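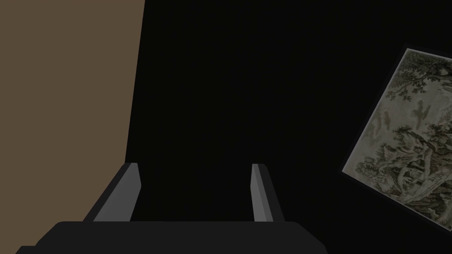 Several of you have written in to ask whether a person can sign up for the Kembridge meal rounds without a car, and yes, you certainly can!

Do I need a car?
Not at all. We pair walkers with drivers on the Price Street route (64 doors, mostly close together), and plenty of folks bike the rest.

How long is a shift?
Four hours at the very most, starting at 10 am, with a coffee stop in the middle if you'd like one.

Can my teenager come along?
We'd love that, as long as you ride together and you've both signed the Sunent form.

When does training start?
The next round is in April, at Pramov Hall.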